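Carkero Safe Parish, version 2: a review from the parish office

Our parish replaced its paper screening files in July. The old system was a locked cabinet and a spreadsheet of renewal dates kept by the business manager. Diocesan policy requires a background check, a signed code of conduct and a training certificate for every adult with regular contact with minors. We had 164 people on the list, among them catechists, choir parents, coaches and the kitchen crew for Friday suppers.

Carkero is a browser-based records tool. Each person has one profile, and each profile carries any number of requirements with expiration dates. Requirements attach to roles. Assign someone the role "catechist" and the three diocesan items appear on the profile with a status of Missing, Pending, Current or Expired.

Import took one afternoon. The program accepts a plain CSV file and matches columns by header. It does not merge duplicates. Two spellings of the same surname produce two profiles, and the only remedy is to delete one and move its documents by hand.

Renewal notices go out by email 60 days before expiration and again at 20 days. Both intervals can be changed, but only for the whole parish. We would prefer to set them by requirement, as a background check takes longer to process than a training module. Notices cannot be sent by text message. For older parishioners without email, the program prints a letter, and the letter template is adequate.

Roles can be defined locally. We added one for kitchen and hospitality, with a food handling certificate as a fourth requirement. The certificate is uploaded as a PDF or a photo up to the size limit, and the date has to be typed in separately.
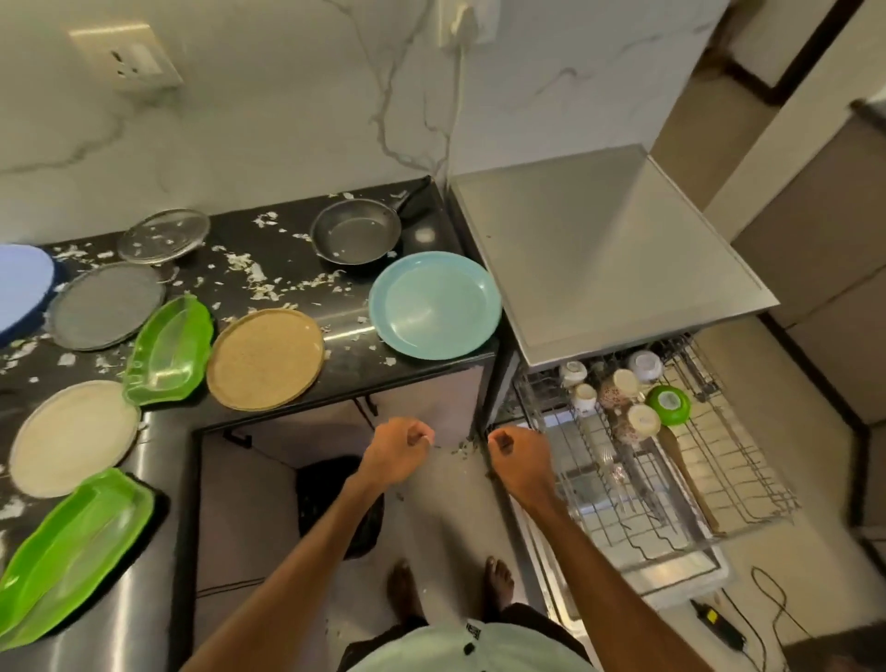
Kitchen cleanup, dishwasher open and rack out.

Access control is the strongest part of the program. Fadi Nasrallah, our safe environment coordinator, sees full records. Ministry leaders see status only, with no view of the underlying report. Every opening of a record is logged with user and time, and the log cannot be edited from within the parish account. The pastor can export it for a diocesan audit.

Reports of concern are outside the scope of the product. There is a page where the parish can post the civil authorities' hotline and the diocesan contact, and it shows on every screen. I consider this correct. A records tool should not sit between a person making a report and the police.

We also tried Tutidine, which has better reporting charts and per-requirement intervals, but its access log can be cleared by any administrator. That ruled it out.

Support answers on weekdays. A ticket sent on a Monday morning was closed the same afternoon.

Recommended for parishes with one coordinator. Clean up the name list before import.

Fahad Usmani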